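Cooking corn on the cob in a small electric pot — how much water and how long?

Posted in Kitchen & Cooking, September 29, 2019
Viewed 3,538 times

Gosselin

I've moved into a bedsit in Staltby with no hob, only a small electric cooking pot with a steel bowl and a dial on the front. It does noodles and eggs well enough. Now I'd like to do corn on the cob in it, but a whole ear is too long to lie flat and the booklet only talks about rice and soup. Do I have to cut it up, or can it stand on end? How much water, and for how long? I'm also not sure whether the water should have salt in it. The pot is small, so I don't want it boiling over on to the table.

Greta

I've done this for years, first in a student room and now in the caravan.

Trim the stalk end off straight with a heavy knife. If the ear still stands well above the rim, cut it in half across the middle. Put 500 ml of water in the bowl, turn the dial to high and wait for a proper boil before the corn goes in. Lower it in with tongs, cut end first, and let it lean against the side.

Half ears take seven or eight minutes with the lid on. A whole one standing up takes longer, and you need to turn it over halfway so the top gets its share of the water. Once it's boiling again, turn the dial down a bit. Small pots boil over quickly if they are left on high with the lid shut.

Leave the salt out. Butter and salt go on afterwards.

gridonby_167

Just microwave it. Four minutes in the husk, no pan to wash.

Gosselin

No microwave here either, but thanks. I'll try it Greta's way with one ear first.

staltby_allotments

Agree with most of what Greta says, but 500 ml is too much for some of these pots. Check the fill line inside before you start, if yours has one, and remember the level rises when the corn goes in. I put the corn in first with the power off, pour in water to a little under the line, then take the corn out again while it heats. That way I know it won't spill.

Supermarket corn in November needs 2 minutes more than fresh summer corn, in my experience. Prick a kernel with a fork — if it gives easily, it's done. Lift the ear straight up and hold it over the bowl for a moment so it drips back into the pot, then put it on a plate.

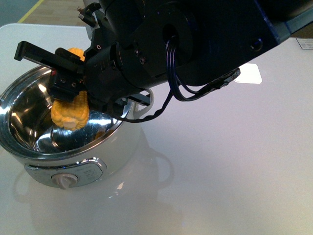

Tip the water out once the pot has cooled and it's unplugged, and wipe the bowl with a soft cloth. Any silk stuck to the side comes off more easily before it dries.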